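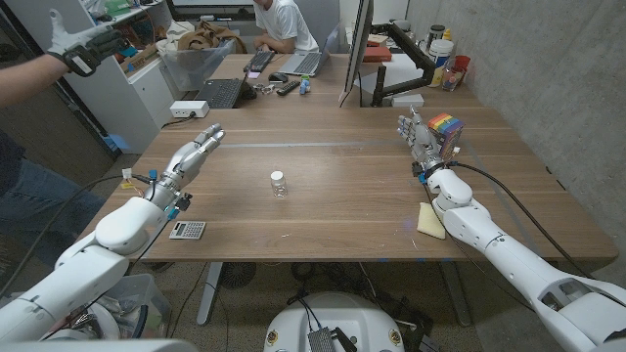

Chapter 7
The Desk and What Lives on It

Before you start
You will need your materials notebook, a ruler, a pencil and a desk that somebody works at. Your own is fine. Please leave it exactly as it is until you reach Activity 7.1!

In this chapter you will learn to
sort small objects by what they are made of and by what they are for
explain why a bottle stands up and when it falls over
describe a surface using its grain, its joins and its finish
draw a desk plan that another person can read

7.1 Why begin with a desk?

In the last chapter we looked at whole buildings, and some of you may feel that a desk is a bit of a step down. I think it's a step up. A building is usually designed by people who plan it for years and then hand it over. A desk gets rearranged every day by whoever is sitting at it, and almost everything you have learned so far about materials, balance and use can be studied within arm's reach.

Take four ordinary things: a calculator, a sponge, a small plastic bottle with a cap, and a cube striped in rainbow colours. They are all light enough to pick up with one hand and they could all sit happily on the same piece of wood. Yet they have hardly anything else in common. One has keys and a display. One gives way when you squeeze it. One is hollow, and one has flat faces on every side and will rest on any of them. If you can say clearly how these four differ, you are already thinking like a designer, and the rest of the chapter will be a pleasure.

When Halvard Brekke taught the first version of this course at the Flurnholm workshop school, he used to tip a bag of odds and ends out in front of the class and ask for the dullest object. Then the whole lesson was spent on that one. The sponge won so often that he started hiding it (his pupils always found it). I was one of those pupils, and I still can't pass a sponge in a shop without giving it a squeeze.

7.2 Standing, lying and tipping

Put an empty plastic bottle upright on a table and push it gently near the top with one finger. It goes over with very little effort. Now fill it a third full with water, put the cap back on and try again. It takes a firmer push, and you may feel it rock back towards you. The water has lowered the centre of gravity, the point where we can treat all the weight as acting.

Fill the same bottle to the top and it becomes much heavier, but its centre of gravity has gone up again. Is it easier or harder to tip than it was when a third full? Make a guess, write it down, and then test it. Do keep the guess even if it was wrong. Wrong guesses are some of the best things in a notebook.

A sponge lying flat has no such trouble. It is wide compared with its height, so there is nowhere much for it to fall. A calculator is the same, only more so, and makers often add small rubber feet to stop it sliding when the keys are pressed. Turn one over and look.

A cube is the odd one out. All its faces are the same size, so it is equally steady on each of them. Dice depend on this!

7.3 Reading the surface

Run your palm slowly across a wooden desk. You may feel nothing at all, which tells you something about the finish. Next, bend down until your eye is level with the top and look along it towards a window. Marks you could not see from above will jump out.

Look for three things. The first is the grain, and which way it runs. The second is any seam where one section meets the next, which may be lighter or darker than the wood on either side. The third is wear. On the benches at Flurnholm the finish had gone dull along the front, where sleeves had rubbed it for years, and was still glossy at the back.

Activity 7.1 Draw a desk plan

Work in pairs. Choose a desk and draw it from directly above at a scale of 1:4, starting with the outline and any seams. Add each object as a simple shape in its true position. A laptop is drawn open if it is open. Cables count, and should be followed to the point where they leave the desk.

Label every object with its main material. Where you can't tell, write "not sure" and say what test would settle it.

Swap plans with another pair. Can they set the desk out again from your drawing alone? Hagos Ejigu, who tried out this activity with his evening class, suggests letting them finish before you say a word. It is very hard to keep quiet, and great fun to watch.

Words to know
Centre of gravity, finish, grain, scale, seam

Keep your plan safe. You will need it for section 7.4, where we move everything.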